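Bestimbridge Shared Workshop Forum > Builds > Hand-held gripper, finger revision 3

Posted by Saqib Lodhi, July 16, 2026
The third set of fingers is fitted. Comments on the closing force are requested before the drawings are released. 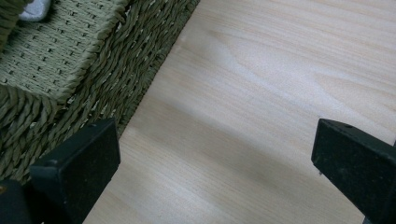
Impi Suominen wrote:
I would ask that the release be delayed. The spring is rated for 1380 cycles, and no test beyond that has been posted.

Saqib Lodhi wrote:
The log stands at 1545 cycles on the same spring. I will attach it to the build record.

Gwenaël Gilbert wrote:
I do not agree that cycles are the issue. Flat faces slip on rope and cord. Soft pads should be required.

Impi Suominen wrote:
Pads wear out and add upkeep. I remain opposed to them, but I withdraw my request on receipt of the log.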